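Materials & Interiors | Working Papers
Last updated 12 May 2019

3. Surfaces That Pretend

3.1 The persistence of marble

Red marble is expensive, heavy and cold to sit on. None of this has hurt its reputation. Buyers who will never own a quarry still want a tabletop that looks as if it came out of one, and the pattern trade has been happy to help. We use "marble" in this section for the look, whatever lies under it, and "leaf" for any wall pattern with foliage (Figure 4).
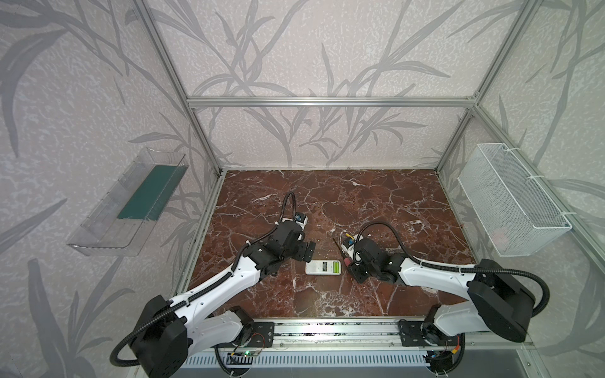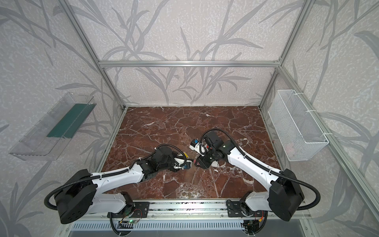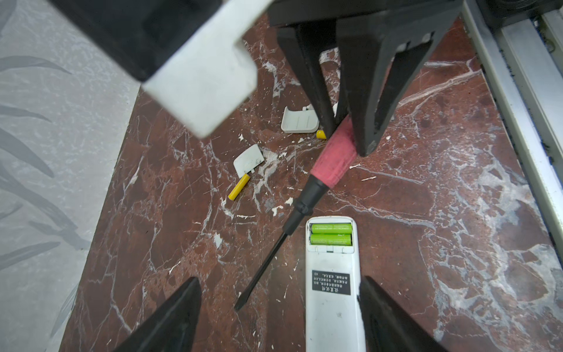 Figure 4. Dark red marble with pale veining, all panels. Gray leaf pattern likewise in all three.

Our interest is in what people do with such surfaces once they have them. We asked residents of two apartment blocks, Marell and Cledum, to keep a diary of every occasion on which they wiped, covered, moved or complained about a patterned surface. The diaries ran through June. Marell residents complained more. Cledum residents covered more, chiefly with tablecloths, and then complained about the tablecloths.

Veining turned out to matter more than color. A busy vein hides crumbs, and 13 diaries praised it for this in terms usually kept for a good dentist. The same vein hides a dropped earring back, a contact lens and, in one long entry, a tax form with a pinkish cover sheet. Plain surfaces drew the opposite account: everything shows, so everything gets wiped, and the wiping is resented.

3.2 Leaves on the wall

Leaf patterns have a shorter pedigree and fewer defenders. The Breltance pattern books, our main source for the older designs, list them under "restful," next to the herons. Gray leaves were sold as a safe choice for a room with a strong floor, on the theory that a wall with no color cannot start an argument. Our diaries do not support the theory. Five residents with a gray leaf wall described it as "busy," and two of those had picked it themselves.

Scale explains some of this. A small leaf repeats often and is read as texture, much like a tweed jacket. A large leaf is read as a plant, and residents begin to ask which plant. One household in Cledum spent four entries on whether theirs was bamboo or a kind of reed before the subject was dropped for the sake of dinner.

Matching was rarer than the pattern books assume. The Mahuika catalog pairs each stone with a suggested wall, and we had hoped to test those pairings. Most residents had inherited one surface and chosen the other in a hurry, often from whatever was in stock. We therefore treat floor and wall separately in Section 4, and return to the tablecloths in Section 5.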